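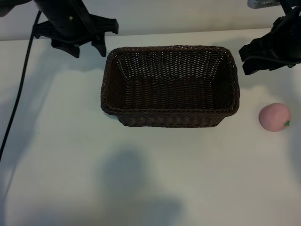
## 3. Setting up the basket and the play fruit

This section covers the fruit corner of the Hurudard play shop: one woven basket, one clear table and the Ceden play fruit. The leaflet in the Hurudard box says the corner is "ready in moments." We have set up a few of these and would allow 5 minutes for the basket alone, more if the fruit has been stored with the rest of the shop.

The leaflet also shows the basket heaped to the rim. Ignore that. Start with an empty basket and one piece of fruit next to it, and add the rest when you know where everything goes.

### 3.1 Placing the basket

1. Clear the table and wipe it. A plain, light top works well, and a dark basket is easy to find on it. The leaflet wants a patterned cloth under the basket. We tried the cloth twice and it rucked up both times.
2. Check the table height. Hurudard recommends 60 cm for seated play and 70 cm for standing. We can't see that the extra height makes much difference to the basket, but it does matter to a small child reaching over the rim.
3. Set the basket down on its flat base, near the middle of the table, with a long side facing the player.
4. Press lightly on each corner. If the basket rocks, turn it end for end and try again. Some bases are a little uneven straight from the carton.
5. Look inside. Remove tags, tissue and any loose ends of weave.

> **Note:** The sides flare slightly toward the top. When you measure for a shelf, measure across the rim and not the base. The size printed on the carton appears to be the base.

### 3.2 Placing the first fruit

1. Choose something round. The pink fruit with the little green leaf is a good first piece. The Ceden sheet calls it a "ripeness learning tool," a grand title for a pink toy.
2. Put it on the table to the right of the basket, or to the left for a left-handed player. Leave a hand's width between fruit and rim.
3. Let go and wait. If it rolls, check the table before blaming the fruit.

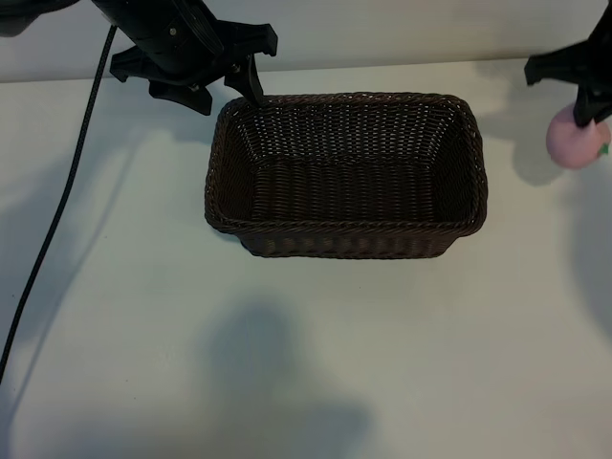

4. Pick the fruit up from the top and lift it higher than the rim before moving it across. Dragging it up the outside of the basket catches the leaf on the weave.
5. Lower it in. Dropping is allowed by the leaflet ("shatterproof!") and we have no broken fruit to report, but dropped pieces do bounce out.

> **Caution:** Do not pick fruit up by the leaf. Ceden describes the leaf as permanently attached. We would not test this in front of a child who is fond of the fruit.

### 3.3 Checking the weave

The basket is sold as wicker. Wicker is a way of weaving and says very little about what the strands are made of, so don't assume yours can be oiled, soaked or left in the sun until you have looked at the label. The Norstead care card promises a "lifetime weave," without saying whose lifetime. A quick check every March, or whenever the shop comes out of storage, is worth more than the card. 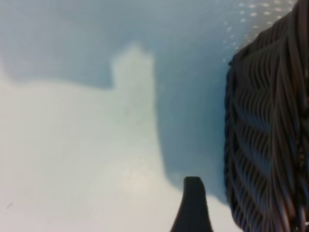 Begin at one corner of the rim and run a fingertip slowly along the braid. You are feeling for sharp ends, and your finger will find them sooner than your eyes will. Carry on all the way around, including the side that normally faces the wall.

Next, hold the basket up to a window. Daylight coming through a close weave is normal. A gap that lets a finger through is not, and small fingers should be kept away from it until it has been fixed or the basket replaced.

Crumbs and lint are another matter. They settle between the strands, and the card's advice to "simply shake clean" moves perhaps half of them.
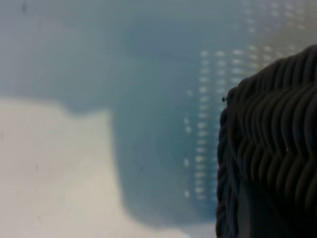 Use a dry, soft brush and follow the direction of the strands. Brushing across them pushes dirt further in. A speck that will not move may be the tip of a strand; leave it alone unless it feels sharp, and never pull on it.

> **Caution:** Do not varnish a scratchy basket. The Berhe spray sold alongside the shop claims to smooth any weave. We found it made ours sticky, and the lint came back faster.

### 3.4 Adding the remaining fruit

The full Ceden set has 17 pieces. Count them now, before play, and write the number inside the lid of the storage box. Place large pieces first and stop when anything shows above the rim. If some are left over, keep them in the box and swap them in later. The carton says they all fit, and we have yet to manage it.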